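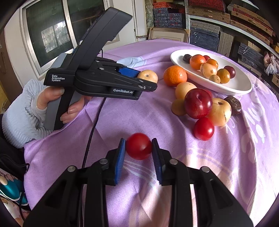
One plum, November.

Up at ten to six for the early sit, which at our place means a folding chair in the back of the Etville hall with the heating set to come on at seven. Someone decided on seven years ago and the thermostat has been locked in a box ever since. Marianna Kubiak has a key to the box. Marianna says the cold is good for attention, and she says it from inside a very large coat.

I had resolved to pray this month without keeping score. I lasted until the second morning, when I caught myself working out that if I kept it up through the end of winter I would have spent 240 hours in silence, and feeling pretty good about all those hours I had not yet done. So this morning's intention was simply to sit there and want nothing. What I wanted was toast.

Gaurav Rastogi led. He has a lovely voice and reads the short prayer as if he had found it in his pocket on the way in. Then the quiet. My knee hurt. I thought about my knee, and then about my mother's knee, and then about the argument with my mother, the one about the 290 dollars, in which I was right. I have been right about it for four years. I went over the whole thing again from the top, her lines and mine, and I had improved mine quite a bit by the time the bell rang. Twenty minutes gone, and I'd spent them in a kitchen in Mandell winning.

Told Sneha Pant this over tea, expecting to be scolded or at least sighed at. She asked what my mother said at the end of it. I said, well, I never let her get to the end. Sneha drank her tea. I would like it noted that I find this kind of thing very annoying before breakfast.

Drove home past the reservoir with the radio off. I kept trying to remember what my mother did say, the real time, and all I could come up with was that she asked if I'd eaten. It was in the middle somewhere. I had taken it for a dodge.

Work, then. 759 unread messages, most of them from people replying to all to ask other people to stop replying to all. Patience is supposed to be a fruit of the spirit. Mine is still green. I did hold a door for Regula Eder while she hunted for her badge, and I was thinking about what a good door-holder I was for most of the elevator ride.

Sarla Jaiswal called in the evening to ask if I'd take the reading next week. It's the one about the two debtors, the big debt forgiven and the small one chased down the street. I asked if there was another. She said there was a genealogy, up to forty names, plenty of them hard to pronounce. I said I'd take the debtors.

Read it through twice at the kitchen table. The first time I was picturing someone at work. The second time went worse.

9:40 now. My mother goes to bed at ten. I've picked up the phone and put it down, washed a cup that was clean, and written all this instead. I'm going to call and ask her if she's eaten.

Later — she had. Soup. She talked about the soup for half an hour and then wanted to know why I was up so late.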